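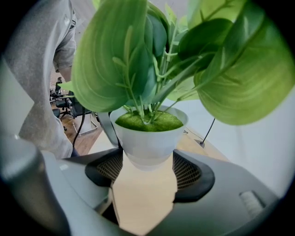

Home > Shop > Music > Vinyl and Tapes

Umham: "Bouazza" (Double LP, second pressing)

Artist: Umham
Label: Testska Records
Format: 2 x 12" vinyl, black, gatefold cover
Catalog: TSK 387
Availability: In stock, ships from our warehouse in August

The second pressing of "Bouazza" is here. The first one was 648 copies and it was finished before many of the listeners outside the country could order. We received a lot of messages about this, and we are sorry to those who waited so long.

Umham is the rap project of Abdelkrim Bennani, who writes and performs all the verses, together with the producer Theophilus Sulemana. Before this album they were known mostly for the single "Imemov", which passed over 3,805 downloads on our own shop and was played a lot by the late night radio in their city. That song is included, in a longer version with a new third verse.

The sound is slower than on their earlier tapes. The drums are heavy and a little dusty, the bass is very low, and on several songs there is an old organ that Sulemana bought from a wedding band and repaired himself. Bennani raps in three languages, sometimes inside of the same verse. The lyrics are printed on the inner sleeves with English translation, made by the artist. Please note that he preferred to keep some of the slang words as they are.

Track list

Side A
Bouazza (Intro)
Night Bus
My Uncle's Keys

Side B
Imemov (Long Version)
Two Phones
Interlude for the Neighbors

Side C
Cold Tea
Who Is Calling
Paper Crown

Side D
Slow Down
Bouazza (Outro)

What is different from the first pressing

The music is the same, but Side C was cut again at a lower volume. On the first pressing some customers heard distortion in "Paper Crown", near the end of the side. The cover is now on thicker board and the spelling mistake on the spine is corrected. The poster is not included this time.

Download code

Each copy comes with a card for the download in MP3 or WAV. The code works one time only. If you lost the card, write to us with your order number and we will send a new code.

Shipping and returns

Orders received before 2 p.m. leave the same working day. We pack the records outside of the cover, to avoid that the seams split in transport. If you prefer that we leave the shrink wrap closed, please write it in the comment field when you order. Unopened records can be returned. For a record with a defect, send us a short description of the problem and the side where you hear it, and we exchange it.

Also from Umham: "Imemov" 7" single (sold out), "Stairs" cassette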